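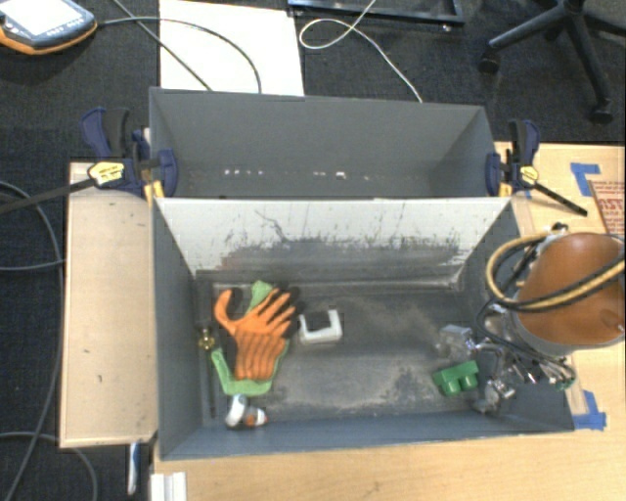

Page last changed: September, 4:40 p.m.

Odds-and-ends bins get a sorting day at Pernholm

The gray bins at the Pernholm repair hall will be gone through in September, and anything left unclaimed will go to the swap shelf or out with the scrap. The hall has used the bins since 2017 for items left on the benches at closing time.

Carys Howells, who runs the hall, said the contents have little to do with one another by now. One bin holds a work glove in bright orange and lime green, a green toy-like building block, a white U-shaped block, a small brass-colored metal piece and a see-through plastic item, along with a couple of smaller things.

"People ask at the desk for a glove or a fitting and we send them to the bins," Howells said. "Most of them give up after a minute. It would be quicker if metal was with metal."

After the sorting there will be separate bins for gloves and workwear, for metal parts, and for plastic pieces and toys. Single gloves will be kept for 3 months in case the other one turns up – after that they go to the rag box. Building blocks will be washed and passed on to the children's corner on the upper floor, where Blandine Moulin is putting together a mixed set.

The bins themselves are staying. The one with the glove in it is scuffed inside and has black scratches on its far wall, but Howells said the hall has no plans to buy new ones. Replacing every bin in the building would cost up to 100 euros, and the money is going toward a bench vise.

Anyone who thinks they left something behind can come by before the sorting and look for themselves. The hall is open until 7 p.m. Owners of larger items, including the two bicycle wheels and the lamp base by the back door, should speak to Pascal Guérin, who has the list and the key to the storeroom.

Items will not be held on the basis of a phone call. Small parts that belong to a repair still in progress should be put in a bag with the owner's name and the job number, and left at the desk.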